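4.2 Gripper comparison on thin and transparent items

We compared two parallel grippers on the same arm, controller and wrist camera. The first, which we call Jiline, has stepped black fingers with a notch along the inner edge. The second, Dasden, has flat fingers with soft pads. Each gripper made 40 attempts on each item class, and the start pose of the arm was reset between attempts. Closing force was limited to 8 N for both. Items were put back by hand by one of two operators, who did not know which controller settings were loaded.

Cloth gave little trouble to either gripper. Most failures came from clear plastic sheet, where the depth estimate often fell through to the tabletop and the fingers closed too low. Jiline recovered from this more often than Dasden, and we attribute the difference to the notch, which holds a fold once one has formed. Of the Dasden failures on sheet, 17 were slips during the lift. Clear tubing was harder to locate than to hold. Figure 6 gives the wrist view with the Jiline fingers open over the work table.
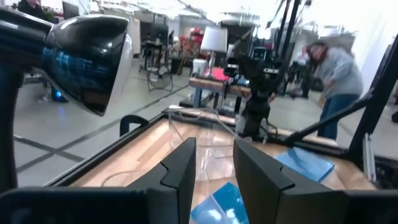 Figure 6. Wrist camera view, Jiline gripper.

Lowering the approach speed did not change the order of the two grippers on any class. It did lengthen the cycle, and with the 700 ms settling delay kept in place we saw no gain in grasp success on plastic sheet. The remaining trials therefore use the faster setting. Imhof and Szabo labeled the outcomes separately and settled disagreements from the joint logs.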